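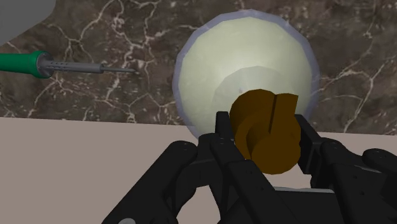
첨부 1. 검은 로봇 손, 갈색 원통형 물체 (렌더링)

핸드크림 Durance vs Moltberg 뭐가 나아요?
2022년 5월 27일

손등건조 
겨울 다 지났는데 손이 아직도 갈라짐. 둘 중 하나 사려는데 써보신분? 향 센거 싫어요. 예산은 40유로까지

밀랍좋아
Moltberg 한표. 600ml 펌프형 사서 세면대 옆에 두고 쓰는중. 향 거의 없음. 흡수는 좀 느려요

elle316
흡수 느린 정도가 아니라 번들거려서 키보드 못만짐;; 저는 두번 쓰고 동생 줬어요. Durance가 훨씬 가벼움

밀랍좋아
많이 짜서 그런거 아니에요? 콩알만큼만 쓰면 괜찮던데

elle316
콩알만큼 썼어요.. 손에 땀 많은 사람은 안맞는듯

손등건조
저 땀 없는 편인데 그럼 Moltberg 괜찬을까요. 600은 너무 큰데 작은거 있나

새벽네시반
Szabó 연고도 보세요. 뚜껑이 좀 뻑뻑한데 갈라진데는 이게 제일 빨랐음. 자기전에 바르고 면장갑. 4일 걸림

밀랍좋아
Szabó는 라놀린 들어가서 저는 가려웠어요. 팔 안쪽에 먼저 테스트 하세요

새벽네시반
그건 사람마다 다르죠 저희집은 다 쓰는데

elle316
Elenora 매장에서 Durance 미니 사이즈 팔아요. 5월 말까지 할인. 일단 그걸로 써보고 결정하시는게

손등건조
오 미니 있구나. 내일 가서 향 맡아보고 올게요. Szabó는 일단 보류.. 라놀린 좀 무서움

밀랍좋아
Moltberg도 튜브형 있어요 참고로. 후기 남겨주세여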